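Speaker notes: What Darkville Learned From Its Parking Meters
22 minutes, leave time for Howard to disagree

Start with the coins. Hold up the jar. Wait for someone to ask if it's a raffle (someone will). It is not a raffle.

Background, keep it short. Darkville had 1364 parking spaces downtown and charged for every one of them. The meters earned nearly enough to pay for fixing the meters. Let that sit. If there's a laugh, take a sip of water. If there's no laugh, take a longer sip.

Then the Tiedemann report. Two hundred pages, one map, and the map had Main Street going the wrong way. Be fair to it, though - chapter four is good. It says people will drive past an open space to get one closer to the bakery, then walk farther inside the mall than they saved. Ask for a show of hands. Raise mine first.

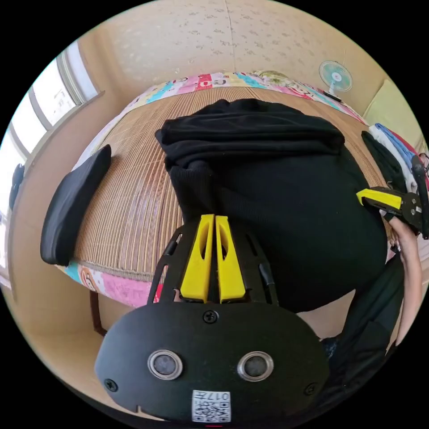
The free April. The town bagged the meters for a month and waited for crowds. What we got was store employees, parked by 8 a.m. and gone at closing. Shoppers circled the block just as before, only now with nobody to blame but the bagel shop.

Read the Howard Rudd letter out loud, slowly, including the part in capitals. He wrote it to the paper and he is sitting in row 2, so do not do the voice.

Move on to Flavthorpe, which priced by the block instead of by the town. Cheap at the edges, dear in the middle. Complaints doubled and so did the open spaces. Skip the Prultov slide if I'm past the halfway mark, it has too many arrows.

Last slide is the phone number for the parking office. They pick up after lunch.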